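Teaching a robot by hand: a grumpy thread from someone who has now done 387 demonstrations of kitchen jobs and has opinions. 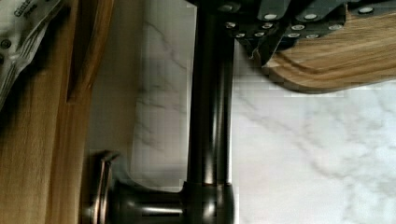 Every pitch for learning from demonstration goes the same way. You move the arm through the job a few times, the software watches, and the thing gets on with it. I've been hearing this from Panlow since April. What the pitch leaves out is the person doing the moving. Take a sink area like ours, with a tall dark bronze tap standing up right where you'd like the wrist to go, and a finish so shiny that its highlights slide about as you move. Marble behind it and marble beside it, white with grey veins in both places. I know where the tap ends and the worktop starts. Whether the policy does is another matter.

2/ We do it two ways. Kinaesthetic, where you grab the arm and drag it, and teleop, where you sit at a desk with a hand controller and a screen. People talk as if these give you the same data. They don't. When I drag the arm I'm using my own eyes and my own sense of the room. The robot only gets its cameras.

3/ So by hand I can do a lovely smooth reach round an obstacle the wrist camera hasn't seen yet. Looks great on the plot. Teaches it to be brave about things it has no way of knowing.

4/ Teleop is more honest and much more annoying. You get the robot's view, you get the lag, you stop and start. Mirko Ruggiero calls the pauses "deliberation". I call them me trying to work out how deep something is on a flat screen.

5/ And the pauses go into the training data! Then the robot learns to hover. We had a policy that would stop just short of the tap lever and sit there, exactly as I do. Bergþóra Eyvindsson spotted it first and was very kind about whose habit it was.

6/ You can trim the pauses out. Urnenov has a script for it. It also trims the bits where slowing down was the whole point, like the last couple of centimetres before contact. Nobody has given me a threshold I believe in.

7/ Then there's the operator problem. Bent Fogh comes at the lever from the left. I come from above. Both fine. Mix them and the early policy split the difference and aimed for a place neither of us would ever go. I'm told newer methods cope with this. I'd like to see it on our sink, with our people, after lunch.

8/ Someone asked about success rates. Almost all of my demos "succeed", as I bin the ones that don't. Which means the robot has hardly ever seen anyone recover from a mistake. The 2 most useful sessions we've recorded were ones where I deliberately started badly and fixed it.

9/ Am I saying it doesn't work? No. The lever push is decent now – better than I expected, if I'm fair. But I'd want to see it in a kitchen I haven't spent months in before I called that learning.

10/ Ketill Lykkegaard wants us to move on to knives next. I have asked for that in writing.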